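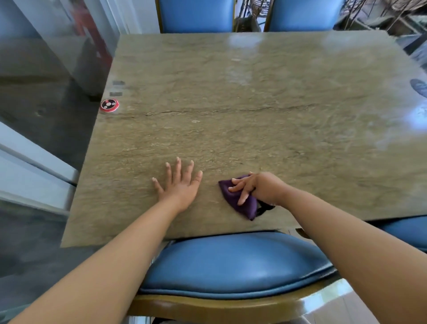

Does the length of a page's meta description change how often people click on it? In our data the effect was small, and it showed up mainly on phones, where descriptions over two lines were shortened before the main point was reached.

4.2 Description length and clicks

We took 240 pages from two sites, Skovska and Stommont, and split them into two equal groups. Pages in the first group kept their old descriptions. Pages in the second group were given new ones, written by Rosaire Leclerc, that put the subject of the page in the first few words. Titles were left alone. The test started in May and ran for 30 days.

Clicks were taken from the search console of each site. We dropped 20 pages whose average position moved by more than two places during the test – a shift of that size would hide any effect of the text itself. Pillai (see Section 2) used a looser limit, so the two sets of results should be compared with care.

Figure 3 gives the click rate by group and device. On desktop the lines almost overlap. The search engine also replaced many of our descriptions with text from the page, most often on Stommont, and we could not tell from the console which version a given visitor saw.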